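I went to the Flestent open day expecting free coffee and a machine that waves. The coffee was not free. The robot lives in a simulated house, and Silvana Moura drove us through it from a laptop while seven grown adults leaned toward a wall screen.

Doors were first on the program. A door, I was told, is a serious matter if your whole hand is two fingers.
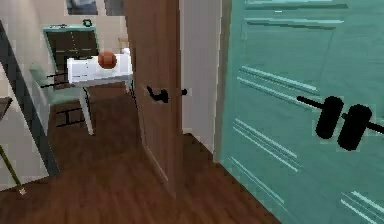
Silvana has strong feelings about hinges and shared most of them. I asked if the basketball on the desk was part of the test. "It's a basketball," she said, and moved on.

Then came the bedroom, for the tidying talk.

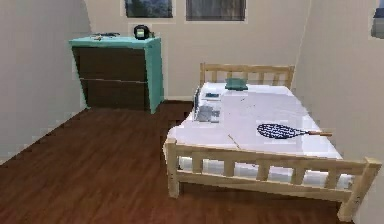
My own bed has had worse on it than a racket, so I kept quiet. Jianguo Jia wanted to know when one of these could come to his place – he has teenagers. Silvana said the house has 606 tasks on its list and his kids weren't one of them. I bought a second coffee and missed the bus to Plukstead.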